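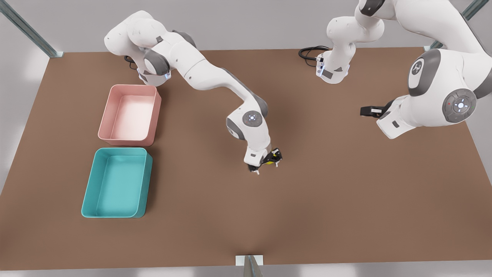
November
By Iona Leckie and Reginald Halvorsen

4. What people told us about staying with a breathing practice

4.1 Who wrote in, and how we read what they sent

We began this part of the study with a simple question, and I suppose a rather hopeful one: when someone takes up a short breathing practice on their own, at home, with no teacher in the room, what keeps them coming back to it? The Tandham evening course had been running long enough by then that its past students made a large and very willing group, and we wrote to all 2612 of them. Of those, 667 sent back a practice diary that we could use, and many added letters as well, some of them several pages long (we read every one, usually over a pot of tea, and we are grateful for all of them).

The diary asked for very little. People wrote down whether they had practiced that day, at what hour, for how long, and then, in a box at the bottom, anything they cared to say. We had expected that box to stay mostly empty. Instead it became the part of the diary we learned the most from, and the better share of this section is drawn from it.

Orsolya Bognár and Arlo Mahmoud read the written remarks separately and sorted them by theme before comparing their lists. Where they disagreed, they talked it over with Notburga Gisler, who had taught the course at Van Dusen but had no hand in the diaries. Their disagreements were mostly about remarks that seemed to belong in two places at once, such as the woman who wrote that she practiced "because the kettle takes that long anyway and I like the quiet." We kept remarks like hers under both themes.

4.2 Attaching the practice to something already there

The theme that came up most often was the one we have called leaning. People leaned their practice against a thing they did already, like feeding the cat, or waiting for a child to come out of swimming lessons, or sitting in the parked car before going in to work. Very few of them had been told to do this. The course handout suggested a quiet room and a set time, and a good many people tried that first, found the set time kept slipping away from them, and then drifted into a leaning arrangement without ever quite deciding on it.

What struck us in reading these accounts was how gentle they were. The writers who leaned their practice on another habit seldom scolded themselves for a missed day. If the cat had been fed by somebody else, well, then the breathing didn't happen, and it would happen tomorrow. Writers who kept to a set hour were harder on themselves, and several described a single missed morning as though they had dropped the whole undertaking. We would not want to make too much of this, because people chose their own arrangement and may have differed in all sorts of ways before they ever met us. Still, the difference in tone was plain enough that both readers marked it down on their own.

4.3 Length of practice

The course taught a sitting of ten minutes. In the diaries, people cut this down freely, and often with a touch of guilt. A shorter version that Notburga Gisler had offered her own group, called the Kendolik count after the village where she learned it, was made up of 50 slow breaths with the eyes open or closed as one liked. It traveled well beyond her group. People passed it to husbands and neighbors, and one man taught it to his whole bowling team!

Those who used the shorter count wrote more warmly about their practice as the diary went on, and they also wrote more about the rest of their day: how they had slept, whether they had walked anywhere, a soup they were pleased with. We had not asked about soup. We mention it because the practice seemed, for these writers, to be one part of looking after themselves in general, and they didn't see much point in keeping it in a separate box.

4.4 Stopping and starting again

Nearly everyone stopped at some point. A cold, a houseful of visitors, a stretch of bad news. The Grarkis scale, which we had planned to use for measuring commitment, treats any gap longer than 2 weeks as an end to the practice, and by that rule we would have lost many people who were, by their own account, still very much at it. We therefore set the rule aside and asked instead whether the person described themselves as practicing. The results by self-description are given in the next section, alongside the results under the original rule.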